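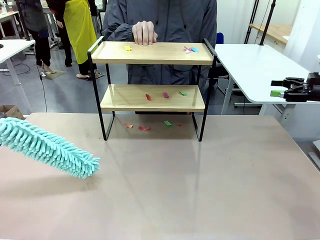 Two-tier shelf in light natural wood on a thin black metal frame, with a mint-teal chenille duster.

Tukside Two-Tier Tabletop Shelf

Home / Storage / Tabletop / Shelves

A shelf for people who have run out of table but refuse to admit it.

The Tukside is a small two-level shelf that stands on top of something you already own: a desk, a counter, a sideboard, the part of the dining table where the mail lives. It doesn't hang on the wall, so your landlord never needs to hear about it. You put it down, you put things on it, and the square foot of surface you thought was gone for good comes back, at least until you find something to put there too.

We have sold it since our Hirkska store was one room and a cash box. It has outlived three tabletop organizers we thought would replace it, including one with a drawer that customers described, fairly, as "decorative."

What you get

Two boards, one frame, a bag of screws, a hex key, and a sheet of instructions with no words on it. The boards are light natural wood with a clear matte oil on them. The frame is black powder-coated metal, made of loops at either end, with rails that stand a little proud of the top board. The rails stop a row of paperbacks from going over the side. They will not stop a cat.

No two boards match exactly. Some have a lot of grain and some look as if they were raised somewhere very calm. We don't sort them and we can't pick one out for you, although people do ask, and one gentleman asked four times.

Specifications

Width: 31 inches
Levels: 2
Weight limit: up to 600 ounces, spread across both boards
Boards: oiled wood, light
Frame: powder-coated metal, black
Feet: clear stick-on pads, supplied, optional
Screws: 6, plus a spare that will roll under the stove
Assembly: yes, sorry

The weight limit is in ounces because our supplier tests it with kitchen scales and we have given up arguing. In everyday terms, it will hold plates, cookbooks, a radio, a fair number of houseplants, or a sewing machine of the lighter sort. It won't hold an aquarium. Please stop writing to us about aquariums.

Putting it together

Lay both end loops flat on a towel. Fit the lower board first, then the upper one, and leave every screw loose until all of them are in. Stand the shelf up on the surface where it's going to live, press down on the top with both hands, and tighten then. If you tighten as you go, it will rock, and you will blame the floor.

A shelf that rocks after all that is nearly always sitting on a table that isn't flat. Old tables rarely are. Stick a second pad under whichever foot is in the air and don't think about it again.

Keep the hex key. We send out a surprising number of hex keys in May, when people move.

Where people use it

Kitchens, mostly. Mugs on top, bowls underneath, toaster somewhere else (crumbs and warm metal do the oil no favors). It also works as a monitor stand if you like your monitor high and your neck firm.

Arūnas Mockus, who runs our repair bench, keeps his at home for seedlings and swears the lower board gets enough light for lettuce. We have seen the lettuce. Opinions vary.

It does nicely in a hallway too, for gloves, keys, and the one library book you keep meaning to take back. In a bathroom we'd say no. The frame would cope, but the boards would sulk, swell, and then take it out on the screws.

Dusting and other chores

Open shelves collect dust. Closed cabinets collect it as well, but they have the manners to hide it. A dry microfiber or chenille duster is plenty for the boards and the frame. Start at the top, for reasons gravity will explain. Take the things off before you dust, or go around them like the rest of us.

For anything sticky, use a damp cloth and dry the wood right away. Skip spray polish. It leaves a film on the oil and makes the whole shelf smell like a dentist's waiting room. Scouring pads are also out, however strongly you feel about the stain.

Once a year, or when the wood starts looking thirsty, rub in a thin coat of clear furniture oil, leave it overnight, and wipe off what's left. Lay the cloth flat outdoors to dry before you throw it away. Oily rags in a heap can heat up and catch fire by themselves, and we would like you to keep both the shelf and the house.

Scratches in the frame can be touched up with a black paint pen. So can the pen marks you make while touching up the scratches.

Questions we get

Can I stack two of them?
Physically, yes. The feet will sit on the upper board and it will look fine right up to the first slammed door. We don't recommend it and the guarantee doesn't cover it.

Does it come in white?
It did, briefly, under the name Jurton. The white frame showed every fingerprint and came back to us in quantities we'd rather not discuss. Spare parts for the Jurton are still available by email.

Is there a longer one?
The Priedītis is the same idea made longer, with an extra leg in the middle. It costs more and takes two people to carry, ideally two who are on good terms.

Can I cut the boards down?
They're yours, so cut away. Seal the fresh edge with oil, and remember that the screw holes will now be somewhere else.

Which way up does the upper board go?
Smoother side up. If you can't tell, you have a good board.

From customers

"Bought it for spices. It now holds spices, bills, a clock and a pineapple. Sturdy." Four stars, with one taken off for the instructions.

"My husband put it together in ten minutes and has mentioned it daily." Five stars.

"Smaller than I expected, but then I didn't read the measurements." Three stars. We appreciated the candor.

Shipping and returns

The shelf ships flat. If the carton turns up looking as if it had been in a fight, take a picture before you open it and send it to Wondimu Belay at the service desk, who will mail a new board without asking you for an essay. He does need the order number.

You can return an unused shelf within 31 days. "Unused" means no oil, no screw marks, and no soup. Please put all the pieces back in the carton, including the hex key you've already grown attached to. Return shipping is on you unless the fault is ours, in which case we'll send a label.

The frame is guaranteed for 6 years against bent welds and peeling coating in normal indoor use. Balconies are not indoors, even nice ones.

Availability

In stock in natural with black. The next batch of spare boards is due Aug 20, 2026. Pads, screws and hex keys are on the shelf now, and can be added to any order from the Spare Parts page.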